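The forever bouquet, and who says it's forever

Every fall the same pitch lands in my inbox wearing a new hat. This October it came from Wollen, which sells what it calls "everlasting stems" and would like you to know that a household buying fresh flowers spends $312 a year on them. One Wollen bouquet costs $101. You can do the subtraction, and the company has kindly done it for you in large type.

I have no quarrel with fake flowers. My mother had silk ones on the piano for most of my childhood and they were fine. What I object to is arithmetic that arrives already finished, so I spent a few weeks asking where it came from.

The $312 turns out to be $6 a week, every week, for a year. Do you buy flowers every week? I don't, and most of the readers who answered my note last month don't either. Several buy them for birthdays and funerals. One buys daffodils in spring, on principle, and nothing else. When I asked Wollen how it settled on a weekly bunch, I got a friendly reply saying the figure was "illustrative." It is illustrative of a person who buys flowers every week.

If you pick up a $6 bunch of tulips once a month, you're spending $72 a year, and the everlasting bouquet is the more expensive choice until well into the second year. If you buy them twice a year, you may be dead before it pays off.
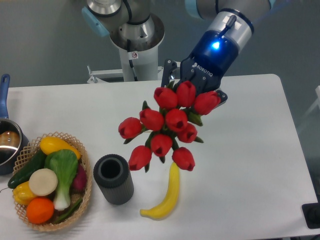
How long is everlasting?

Wollen's guarantee covers 2 years. I think that's the most honest line on the whole website, and it's near the bottom. The guarantee doesn't cover fading "under normal exposure to daylight," which rules out the windowsill, the hall table by the front door and most of the places where a person would put flowers. It doesn't cover bent stems. It doesn't cover "changes in surface feel," a phrase I have read many times now without getting any closer to it.

Jukska, which is cheaper, has no guarantee at all, but it does have a care leaflet. You're told to dust the petals with a hair dryer on the cool setting, wipe the leaves with a damp cloth, and rotate the arrangement so it ages evenly. That last one made me put the leaflet down. Something that ages evenly is aging.

I asked Hjalti Lykkegaard, who dressed show homes for a property company before moving over to hotel lobbies, how long he keeps a set of artificial flowers. He told me he swaps them when they start to look gray, and that under strong lights this comes faster than any supplier admits. Red goes first, in his experience, then the deep pinks. Whites hold their color but show the dust. He buys a lot of them anyway. A lobby needs something on the desk at three in the morning, and he isn't paying out of his own pocket.

His other remark was more useful to me. People stop seeing them. A fresh bunch opens, leans over, drops petals on the mail and gets thrown out, and for as long as that lasts you notice it. The fake ones are furniture by the end of the month. He meant this as a selling point for hotels. I'm less sure it's one for my kitchen.

The green claim

Now to the part that annoyed me. Vestergaard, the priciest of the bunch, leans hard on the environment. Fresh flowers are flown in, kept cold, wrapped in plastic and thrown away, says the brochure. All of that can be true. It depends entirely on which flowers, grown where, in which month, and the brochure has nothing to say about any of it. Tulips from a field an hour up the road in April are a different purchase from roses in January.

It also has nothing to say about its own product. I asked what the stems were made of and was told "a blend." I asked where they were made and was told "with our partners." I asked what I should do with them at the end, and whether any part could be recycled, and there was a long gap before someone wrote back to suggest I pass them on to a friend.
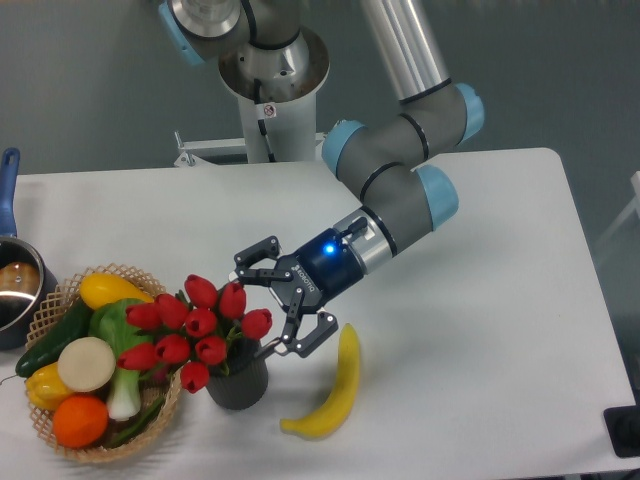 I don't enjoy being the person who writes a third email about plastic petals. But a company that wants credit for being greener than a tulip ought to be able to name the material it's selling, and if the answer is wire inside a plastic coating, then the thing is going in the trash when you're tired of it, same as the tulip, and it will be around a good deal longer.

Arkow at least skips the sermon. Its catalog says polyester and wire, gives you a price, and leaves you to decide whether you like the look. I did, moderately. The ranunculus are good. The eucalyptus is terrible and smells like a new shower curtain, and the smell was still there when I packed it up again.

So should you buy them?

If there's a cat in the house that eats everything, or someone with bad hay fever, or a dark corner where real plants go to die, then yes, possibly, and buy the cheap ones. I can't find anything in the $101 bouquet that explains the price, apart from the box, and the box is lovely. Look at them in person if you can. Every seller I checked photographs them in soft light from a flattering distance, and the stems are where the cheapness shows.

If you buy flowers four or five times a year and enjoy it, carry on. You're not wasting $312. You never were spending it.

A reader asked whether dried flowers are a better deal. I haven't looked into those properly. My one experience was a bunch of dried hydrangeas that shed into the toaster, and I'd want a larger sample before saying anything unkind. If you've kept some for more than a couple of years, write and tell me what they look like now. Photos welcome, the worse the better.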